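Der Neustart als Buchhaltungstrick

Zur Nummerierung von Comicserien

Wer heute eine laufende Heftserie sammelt, muss mit mindestens zwei Zählungen umgehen. Auf dem Umschlag steht die aktuelle Heftnummer, daneben häufig eine kleinere, die den Gesamtbestand seit Gründung der Serie wiedergibt. Bei Morkstead heißt diese zweite Zahl "Archivnummer". Sie wurde eingeführt, nachdem der Verlag sein gesamtes Programm innerhalb weniger Jahre mehrfach auf Heft 1 zurückgesetzt hatte und die Bestelllisten des Handels nicht mehr eindeutig waren.

Meine These lautet, dass die Rücksetzung der Nummerierung dem Medium schadet, und zwar an einer Stelle, die in der Debatte selten vorkommt. Üblicherweise wird über Verkaufszahlen gestritten. Ein erstes Heft verkauft sich besser als ein vierzigstes, das bestreitet niemand. Strittig ist, was danach geschieht. Im Laden, in dem ich meine Hefte beziehe, war die Nachfrage nach der zweiten Neuauflage von "Idska" spätestens mit Heft 5 wieder auf dem alten Stand. Die Kurve sah aus wie bei der ersten Neuauflage, nur mit niedrigerem Anfangswert.

Der eigentliche Schaden liegt in der Erzählplanung. Eine Serie, deren Laufzeit auf etwa 12 Hefte angelegt ist, wird anders geschrieben als eine mit offenem Ende. Nebenfiguren werden eingeführt und nicht mehr gebraucht. Konflikte, die in einer langen Serie über Jahre im Hintergrund mitlaufen könnten, müssen bis zum Sammelband abgeschlossen sein oder fallen weg. Bei "Idska" betrifft das vor allem die Werftarbeiter aus der ersten Fassung. Sie hatten dort eigene Kapitel, eine eigene Farbpalette und einen Handlungsstrang, der den Hauptkonflikt erst plausibel machte. In der aktuellen Fassung sind sie Hintergrundpersonal.

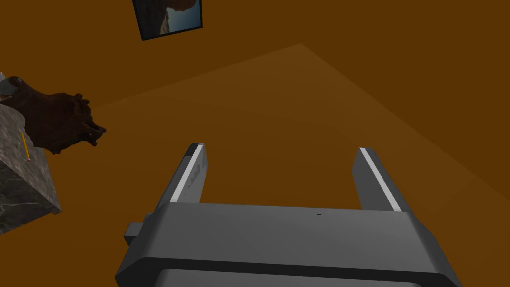 Das Gegenargument der Zugänglichkeit

Verlage begründen Neustarts in der Regel damit, dass neue Leser einen Einstiegspunkt benötigen. Das Argument ist nicht falsch, aber unvollständig. Ein Einstiegspunkt ist eine Eigenschaft der Erzählung. Ein Heft 1, das die Kenntnis von drei vorangegangenen Serien voraussetzt, ist kein Einstieg, und ein Heft 87, das Figuren und Ausgangslage sauber exponiert, ist einer. "Apaza" hat das lange Zeit vorgeführt: durchgehende Zählung, auf der zweiten Seite ein Absatz zum Stand der Handlung, zu Beginn jedes neuen Abschnitts ein abgeschlossenes Einzelheft. Ich bin selbst mitten in der Serie eingestiegen und hatte nach zwei Heften keine Verständnisprobleme mehr.

Hinzu kommt, dass die Rücksetzung den Einstieg an anderer Stelle erschwert. Wer die Vorgeschichte nachkaufen möchte, findet im Regal mehrere Sammelbände mit der Aufschrift "Band 1", die sich nur im Untertitel oder im Erscheinungsjahr unterscheiden. Bei Ginetti, wo die Sammelausgaben zudem in zwei Formaten erscheinen, ist die Zuordnung ohne Blick in das Impressum kaum zu leisten. Bibliotheken lösen das Problem mit eigenen Signaturen. Der Handel löst es überwiegend gar nicht.

Was eine fortlaufende Zählung leistet

Die Heftnummer hat drei Funktionen, die man trennen sollte. Sie dient der Bestellung, sie gibt die Lesereihenfolge an, und sie dokumentiert die Dauer der Zusammenarbeit zwischen Redaktion, Zeichnern und Publikum. Die erste Funktion lässt sich durch Strichcodes ersetzen. Die zweite lässt sich durch Jahrgangsangaben notdürftig auffangen. Für die dritte gibt es keinen Ersatz, und die Archivnummer von Morkstead belegt, dass man das im Verlag auch weiß - sonst würde sie nicht bei jedem Jubiläum groß auf den Umschlag gesetzt und anschließend wieder verkleinert.

Sinnvoll ist ein Neustart nach meiner Auffassung in zwei Fällen: wenn die Serie tatsächlich abgeschlossen war oder wenn sich die Prämisse so weit ändert, dass der alte Titel irreführend wäre. Ein Wechsel im Autorenteam genügt nicht. Auch ein neuer Zeichner genügt nicht, selbst wenn der Bruch im Stil erheblich ausfällt. Solche Brüche hat es in langen Serien immer gegeben, und sie gehören zum Reiz der Form.

Für Oktober ist die nächste Fassung von "Idska" angekündigt, erneut mit Heft 1 und erneut auf 12 Ausgaben ausgelegt. Die Vorschauseiten sind handwerklich solide, die Kolorierung ist besser als zuletzt. Ich werde die ersten beiden Hefte kaufen und danach den Sammelband abwarten. Im Laden wurde mir gesagt, dass die meisten Vorbestellungen inzwischen genau so aussehen.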